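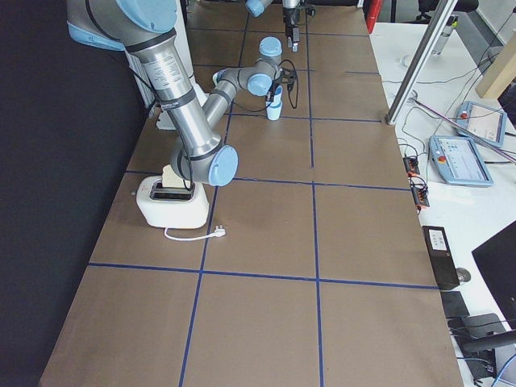

Chapter 3
Grids: Finding Your Way on a Map

I got lost in Drustside with a perfectly good map in my hand, and I'd like to start this chapter by owning up to it. I was walking out to the old quarry at Ivanitz, I knew the name of the track I wanted, and I spent the better part of a morning on the wrong side of a creek because I hadn't bothered to learn what the faint lines all over the sheet were for. They're a grid, and a grid is a very simple thing. You can make one with a roll of tape. Brown paper over a long table, strips of dark blue tape running down it and across it, and there you have a surface divided into big rectangles. Two strips run lengthwise, so you get three columns. Give each column a letter and each row a number and you can tell a friend over the phone which rectangle the toaster is sitting in.

Maps work the same way, only the table is a good deal bigger. On the Drustside sheet (you'll find a copy folded into the back of this book, please don't lose it!) the lines are printed in pale blue and numbered along the margins. The numbers going across the bottom are called eastings, and they get bigger as you travel east. The ones going up the side are called northings, and I'll let you guess about those.

When you give a grid reference, the easting always comes first. My grade seven teacher had us chant "along the hall, then up the stairs", and I still mutter it under my breath at trailheads. Get the order backwards and you'll send your friends to the middle of Chiang Lake, as I once did with a whole carload of them plus the picnic.

You'll also want to know how big each square is. On our sheet the lines are 2,000 metres apart on the ground. That's a fair bit of country to search if all you've been told is the square, so in section 2 we'll split each one into tenths and pin things down more closely.

Before you read on, unfold the map and have a go at these:

Find the Ravix fire tower. Which square is it in?

Follow the creek down from the quarry. Which grid lines does it cross before it reaches the lake?

There's a spot height marked 385 near the north edge of the sheet. Write down its square, easting first, and keep your answer handy for the next section.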